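4.2 How the question was worded

I should say up front that I came to this part of the study expecting very little. We had 534 completed forms from the Lirkis district, all asking whether the town should leave the regional council and run its own affairs, and I figured people had made up their minds long ago. Kenza El-Sayed kept telling me to look at the wording first (she was right, and she has reminded me since).

We used two versions of the question. Version A asked, "Should Lirkis leave the regional council?" Version B asked, "Should Lirkis stay in the regional council or leave it?" Everything else on the form was the same, down to the order of the age boxes. Of the people who answered, 315 got Version A and the rest got Version B. I would have liked an even split, but the Proris mailing list handed out the forms by street and some streets are just longer than others!

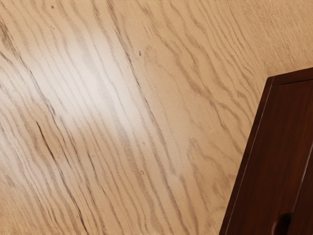 Figure 2. Light wood-grain surface with glare, computer rendering.

What surprised me was the "don't know" group. With Version A, plenty of people who ticked that box went on to write a whole paragraph in the comment space – and those paragraphs were often pretty firm. One woman told us she had no opinion and then filled the back of the page with complaints about bus fares and the council's planning office. I don't think she was undecided in the way pollsters usually mean it. Abou Zeid makes a similar point about local votes, and I've borrowed the term "quiet leaners" from that work.

So we coded the comments by hand, with two readers per form, and settled any disagreements over the phone. I kept the "don't know" answers in the main tables anyway, so anyone who dislikes our coding can ignore it. The Kururix forms, which came in after the council debate, are handled separately in Section 4.3.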